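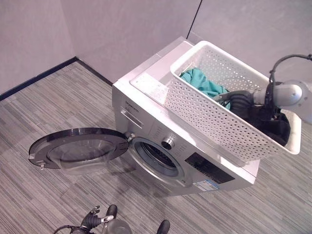 Takstead Skip Bags and Hire Skips

Home > Waste and Clearance > Skip bags and small skips

Takstead skip bags come flat-packed and can be stored until you need them. Fill the bag where it stands, then book a collection online or by phone. Our small steel skips are delivered and collected by the same lorries, and you can mix the two on one job if you have heavy rubble and light waste to get rid of.

Prices on this page cover Arnley and the villages on the Nulau side of the river. If you are further out, enter your postcode at checkout and the delivery charge will be worked out for you.

What we supply

Takstead Midi bag. Woven polypropylene, four lifting loops, open top. Takes up to 500 kg. Suits a bathroom strip-out, old carpets, a small shed or a few weeks of garden cuttings.

Takstead Maxi bag. Same cloth, double-stitched base, six lifting loops. Suits a kitchen refit or a garage clearance. Please do not fill this one with soil alone, as it will be too heavy for the crane.

Dalsgaard two-yard skip. Steel, with a drop-down front so you can walk a wheelbarrow in. Good for soil, bricks, broken slabs and concrete. A level load only.

Dalsgaard four-yard skip. As above but larger. Best for mixed building waste. Needs a firm, flat space and a clear run for the lorry to back up.
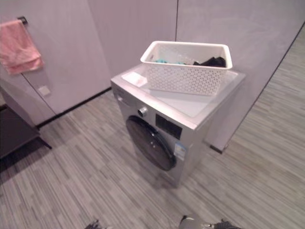 Photo: Nulau Picture Desk

Where to put it

A bag must be within reach of the crane on our lorry, so keep it near the road and well clear of walls, parked cars and overhead cables. We cannot lift over a house, a greenhouse or a hedge taller than the driver. Once a bag has been filled it cannot be dragged, so choose the spot before you start.

Skips can go on a drive at no extra cost. We put boards down under the feet if you ask when booking. To stand a skip or bag on the public road you will need a permit. We apply for this on your behalf and add the fee to your bill. Allow three working days, and longer in November when the roads team is busy with leaves and gullies.

What can go in

Wood, metal, plastics, plasterboard (bagged separately), bricks, soil, turf, garden waste, furniture, carpets, and kitchen and bathroom fittings.

What cannot go in

Fridges and freezers, televisions and monitors, tyres, gas bottles, paint, oil, batteries, fluorescent tubes and anything containing asbestos. Washing machines, dryers and cookers are taken as a separate item. Tell us how many you have and the driver will load them on the day. Please disconnect and drain them first and leave them at ground level.

If we find a banned item in a load we will take it out and leave it with you. If it only comes to light at the yard, we charge for disposal.

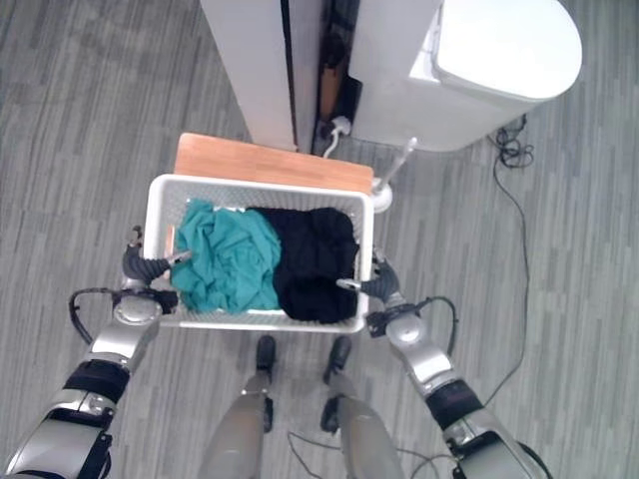 Vibeke Ingvarsson

Hire periods and collection

Skips are hired for 14 days. You can extend by a week at a time, as long as you ring before the hire runs out. Bags have no time limit, though sunlight weakens the cloth and we suggest having a filled bag collected within two months.

Collection is normally within five working days of booking. You do not need to be at home, but the load must be level with the top and nothing should be sticking out of the sides. If the driver cannot get to it, a wasted journey fee applies.

Trade accounts

Builders and landlords can order bags by the pallet. A pallet holds 200 Midi bags, and part pallets are also available. Account customers are invoiced monthly and receive a waste transfer note for each load.

Recycling

All loads go to the Dalsgaard yard to be sorted by hand and machine. The yard handled 3,669 tonnes last year. Clean soil and hardcore are screened and sold on, and timber is chipped.

Prices and terms last checked April 11, 2020.

To order, add a bag or skip to your basket or ring the Arnley office and quote product code 340.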